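助成事業 中間報告書
事業名:学生ロボット製作プロジェクト「Nosurari」
提出:Mutine財団 助成担当 Seija Honkanen 様
報告者:Minttu Rissanen(Nosurari 学生代表)
対象期間の末月:2021年8月

1. 進捗の概要
布製品を扱う両手作業の教示データ収集を、今期の主な作業としました。手持ちグリッパーは左右一組で使い、操作者が両手に一台ずつ持って布を挟み、動かします。収集は研究室の作業台から一般の住宅に移し、寝室のベッドを作業面として使っています。柄の入ったベッドカバーの上に黒い布製品を置く条件も加えました。
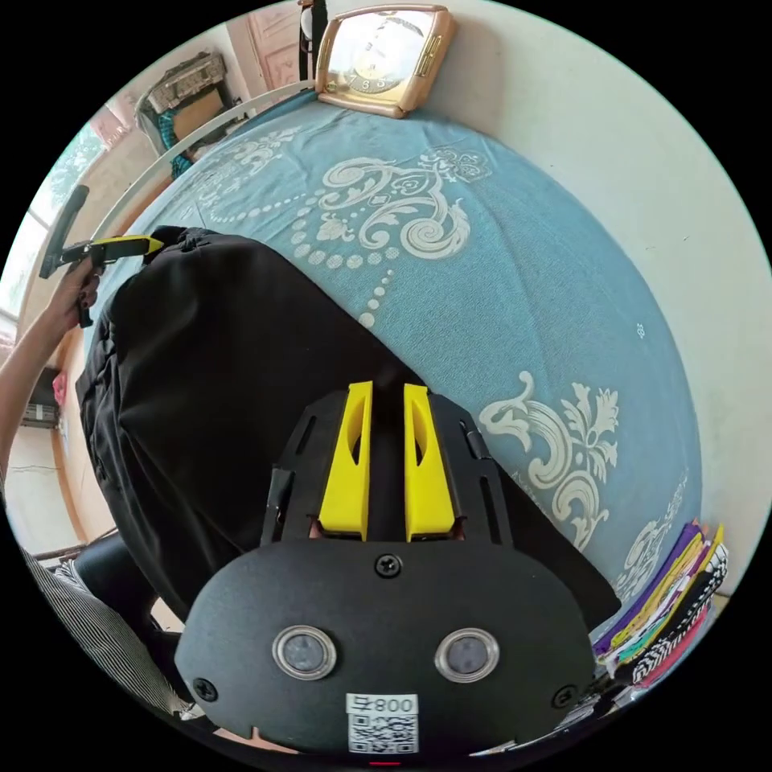 2. 収集作業
今期に収録した動作は167件です。このうち11件は、左右の記録の時刻がそろわなかったため学習用から外しました。外した分は削除せず、同期処理の確認に使います。

作業の区切り方も見直しました。当初は一着を扱い終えるまでを一件としていましたが、途中で持ち直しが入ると長さのばらつきが大きくなります。現在は布に指先を近づける、挟む、移す、離すの4段階に分けてラベルを付けています。
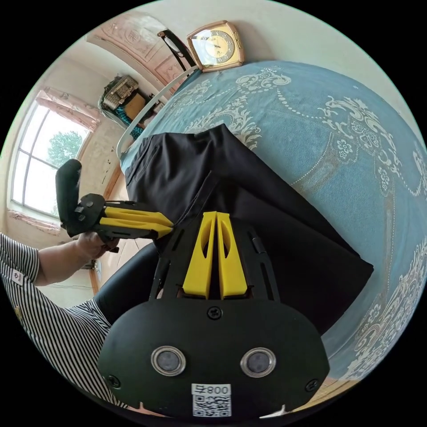
ラベル付けはPaavo Toivonenが担当し、Vilho Hyvönenが抜き取りで確認しています。二人の判断が割れやすいのは「近づける」と「挟む」の境目で、指先が布に触れた時点から「挟む」とする取り決めにしました。過去の分の付け直しは半分ほど残っています。

3. 課題
黒い衣類では、縫い目や裾の重なりが画像から読み取りにくく、布の端を推定する処理の誤りが明るい色の衣類より多く出ています。ズボンは裾を重ねた状態からの収録を増やし、ポケットの縫い目を位置の手がかりに使えるかを調べています。
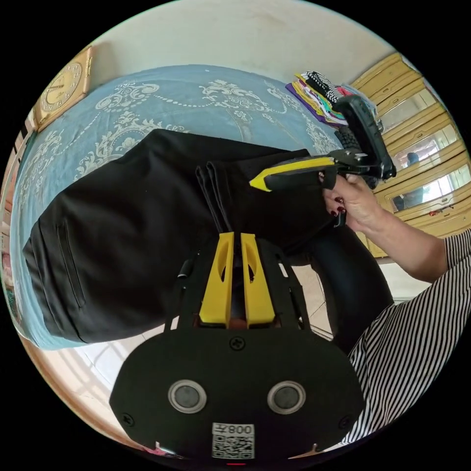
左右の機器の受け持ちについても、操作者によって差があります。片方で布を押さえ、もう片方で端を取る人と、両方で同時に挟む人がいるため、データには持ち方の区分を追記することにしました。指導教員のFulgencio Roblesからは、区分ごとに学習結果を比べるよう指示を受けています。

4. 経費
交換用の指部品と記憶媒体を購入しました。移動費は予定を下回っており、残額を次期の部品費に回したいと考えています。流用の可否についてご回答をお願いします。

5. 今後の予定
ラベルの付け直しを終えた後、学習済みモデルを部の双腕機Grinitzに載せ、ズボンとシャツの2種類で試験を行います。結果は11月の学内発表会で報告し、最終報告書にも同じ数値を記載します。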